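The Small Load, Taken Seriously
1 August 2025

Laundry advice is written for big families. Mountains of towels, soccer uniforms, a machine going all day. But plenty of us wash a few things at a time, and the few-things load has its own troubles. Sorting, for one. You have a blue shirt, something black, something white, and no pile worth the name.

I took the problem to Fulgencio Villalobos, who ran the wash room at the Natgate guesthouse for years and now teaches a short evening class in Zepeda. Clothes care, start to finish. Full every term.

His first rule: basket on the floor, right up against the machine. Door open all the way. Not on the bed, not on the dryer across the room. Socks get lost in the walking, he says. 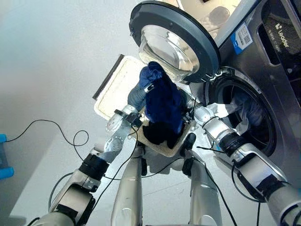

Second rule, go through everything by hand. One piece, then the next. Shake it, feel the pockets, turn it right side out or inside out depending. He does darks inside out, always. Whites he doesnt care.

And the light things go in on their own if there's anything new and blue in the house. New blue is the worst. Worse than red, in his book, because people expect it from red. He lost a set of pillowcases to a navy work shirt back at Natgate and still brings it up.

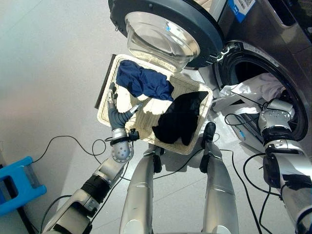
Then the basket itself. People buy them too deep. A deep one means digging, and digging means you grab the whole lot and shove. Low and wide is better, you see what you have. A rim you can get your fingers under. Weave or solid, either works, though a weave lets a damp shirt breathe overnight. He wouldn't leave one longer than that.

Eliseo Sandoval, who took the class last August, disagrees on the lifting. He is a tipper. Basket up to the opening, lean it, in it all goes. Quicker, sure. Villalobos makes a face. You tip it, you havent checked it, and there's your pen through the wash.

They have argued this for almost 2,000 loads between them, by Sandoval's guess.

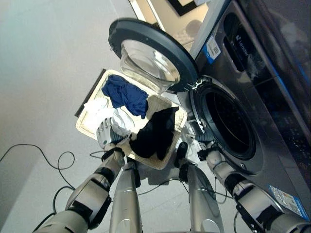

My own test, done at home over a couple of weeks: tipping is fine if the sorting happened earlier. Sort at the hamper, pockets at the hamper, then tip away. If the basket is just whatever came off the floor, do it by hand.

Unloading gets less attention than it should. Take things out soon. Run a hand round the rubber seal, little socks hide in the fold. Wipe it with a dry cloth and leave the door open a while.

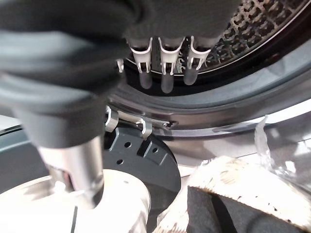

Can blacks and blues go in together? Usually, once both have been washed a few times; use cold water, and keep anything new out of it for the first 2 washes.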